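Skalby | Home | The Letter | Shop Floor | Back Issues | Write to Us

Filed under: Desk & Drawer

The Cable Problem, Continued

Last month I asked readers what they do with the cord on a computer mouse when the mouse has to go somewhere. I expected silence, or possibly a cancellation. I got 14 replies, which for this newsletter counts as a riot, and most of them were longer than the original item.

The replies fall into two camps. The first camp wraps the cord around the mouse. They have always done it, their fathers did it with extension cords, and they don't see why it needs discussing. The second camp regards the first the way librarians regard people who fold down pages. Wrap a thin cord tight around a hard shell, they point out, and the tightest bend of all comes right where the cord leaves the mouse. Then one Sunday the pointer starts to wander, and you're in the market for a new mouse.

Merike Ozoliņš wrote in from Relside, where she packs returned office equipment, and her letter ran to three pages with a diagram. She is firmly in the second camp. I have condensed her method below, leaving out the diagram and a paragraph about her brother-in-law.

Start at the mouse and leave the first few inches of cord alone. Make loops as wide as your palm and let the cord turn the way it wants to turn. If it fights you, roll it a little between finger and thumb as each loop goes on. Stop with a hand's length left over, so the connector end can be tucked or tied without hauling on it. Use a paper tie or a strip of hook-and-loop. Rubber bands go gummy in storage, and Merike has feelings about rubber bands that I couldn't print.

Then comes the box. She likes a shallow one with an attached lid, opened all the way so the lid stands up at the back and stays out of your way. Mouse goes in the corner first, flat on its feet. The coil goes in beside it, never on top, and the connector goes in last. 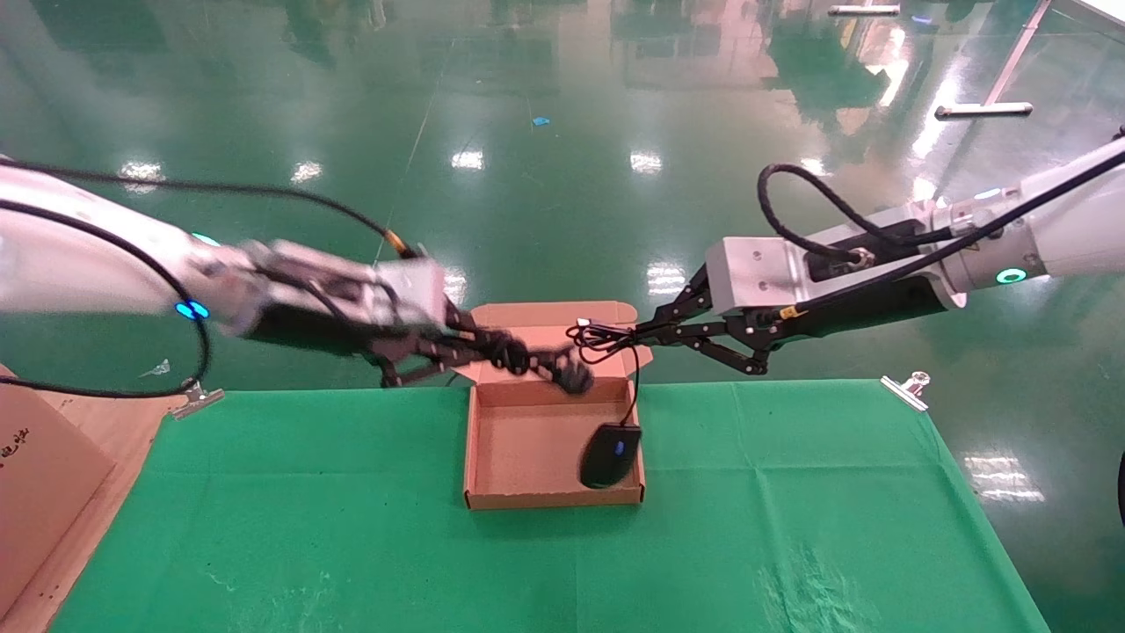

Mouse in the corner, cord still up for negotiation.

The surface matters too, she says, and on this I've come around. A bare table is a skating rink for cardboard. Throw a cloth over it and the box sits still, and small parts that get dropped don't go bouncing off toward the baseboard. The cloth itself will of course creep toward you all afternoon unless you fasten it at the back. Big binder clips do it nicely. I own 50 of them, bought in a fit of optimism about my tax records, and two have at last found work.

On labeling, opinion was united, and I found that unsettling. Write on the side of the box. Everyone writes on the top, then stacks another box on the top, and from that moment the label is a secret. A thick black marker on the side can be read from across the room with the whole stack in place. I went down to my own basement after reading this and found 18 boxes, every one of them labeled on the lid. Several said "misc."

One dissenter deserves a mention. A reader who signed only as Serrano says he stopped coiling anything years ago. He drops each cord into its own paper lunch bag, loose, and folds the top over. He says it takes four seconds and he has never had a tangle. I tried it with the cord from an old keyboard and it worked perfectly well, and I am annoyed — I had already bought the ties. They come in a pack of 80.

Next month: what to do with the adapter that fits nothing you own. Letters are welcome. Diagrams should be kept to one page, Merike.

Recent in Desk & Drawer
The Dostuvar Filing Cart, Six Months On
Binder Clips: A Buyer's Regret
Do You Need a Second Lamp?
Letters: The Great Stapler Argument
Drawer Dividers You Can Cut from a Cereal Box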